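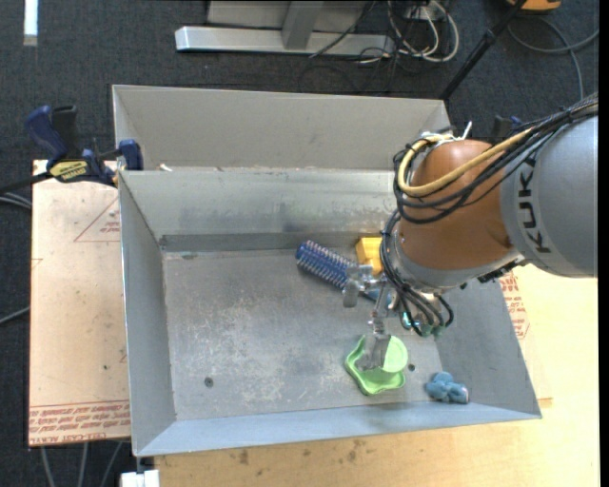
Pascual Retamal would like it known that he never wanted the goats back, only an apology. He has said so to the police in Quiroga, to the magistrate, and to most people who buy bread before eight in the morning.

The goats went missing in February, 204 of them, from a hillside pen with a padlock on the gate. The padlock was still there the next day. The gate was gone. Whoever took the herd had lifted it off its hinges and, being a practical sort of thief, taken that too.

Stealing 204 goats is easier than hiding them. They eat, they complain, and they climb on cars. The thieves drove them by night to a rented field outside Heter, where they lasted 2 days before getting into the priest's vegetables. A neighbor rang the police to report a noise problem.

Sebastián Godoy was arrested that afternoon and charged with the theft. He told officers he had bought the herd in good faith from a man he met at a gas station, for 3000 in cash, and had not thought to ask for a name. The receipt he produced was made out for 430 sheep. Asked to explain this, he said the man had been in a hurry — and that he himself was not really an animal person.

The magistrate set bail and ordered the goats returned. Retamal signed for them at the roadside with visible reluctance. "They came home fatter," he told me, as if that were part of the offense.

The case is due back in court after the harvest. The gate has not been recovered.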